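Ankica Nikolaidis sets the table before she sets anything else

When I get to the back of the shop on a Monday morning, Ankica Nikolaidis already has the kettle on and has moved two boxes of toy food off the only comfortable chair so that I can sit in it. She has been running the play kitchen corner at Foline for long enough that parents bring her things without being asked, a lunch bag full of felt lettuce or a single teacup, and she puts each one on the shelf by the window until she has decided what to do with it.

"I never wanted a big kitchen," she tells me, pouring. "People think you need the little oven and the little sink with the faucet that squeaks, and they're lovely, I had one myself growing up, but most of what the children do is carry food from one place to another. They put the cake in the basket, they take it out, they put it on a plate, they ask you if you want some. You could do the whole thing on a tablecloth, and that's more or less what I do!"

The tablecloth matters to her a good deal. She tried patterned ones first, strawberries and then a gingham, and found that small things got lost on them. These days she likes one flat color, and green is her favorite because a pink cake looks so cheerful against it. She irons it, which her colleague Ulises Espinoza thinks is going too far.

"He says they're going to have it on the floor in ten minutes," she says. "Well, yes. Then I iron it again."
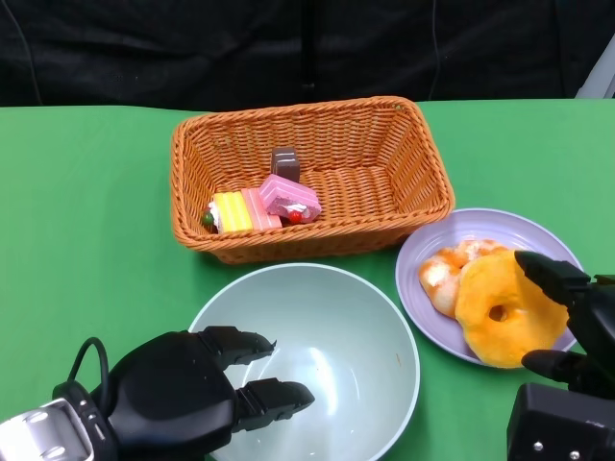 "A basket is for the bakery and a plate is for the person," she goes on. "I don't teach them that, they come in knowing it. So the cakes go in the wicker basket, the donuts go on the lavender plate, and then there's the bowl. I always leave the bowl empty. If you fill everything up, there's nowhere left for them to put something, and they stand there holding a slice of cake looking at you."

I ask her about the cakes, because she clearly has opinions about the cakes. She does. The chocolate slice is the one everybody reaches for, she says, and the pink one with the cherry is the one that gets served to grandmothers. The striped yellow and pink slice took longer to find friends. For a while it was a sandwich, and one little boy insisted for weeks that it was a fish.

The donuts were Ulises's idea. He does the ordering and keeps a notebook of everything that comes in, and according to the notebook the corner has been through 514 pieces since it opened, counting the ones that went home in coat pockets.

"I don't chase them," Ankica says about the pockets. "If a donut goes home, it goes home. We lost a very good lemon that way and it came back in March in a birthday card envelope, so you see."

She buys secondhand when she can. A good part of the shelf came from a nursery on Pisten Street that was closing and let her have a whole crate for 50 dollars, bowls included. She washed all of it in the bathtub at home over a weekend, and her husband had to shower at his sister's. She still talks about that crate the way other people talk about a vacation.

Before I leave she shows me how she packs up, or rather she talks while she packs up and I hold the lid. Plates go at the bottom, then bowls, one inside the other, and the cakes travel in their basket with a dish towel tucked over them – "so they don't roll around, and because it looks like a picnic." The tablecloth comes last, folded in quarters, on top of everything, where she can get at it first the next morning.

"You put the cloth down and they come running," she says. "You haven't even put the food out yet. Do you want to take some tea with you? I have a jar."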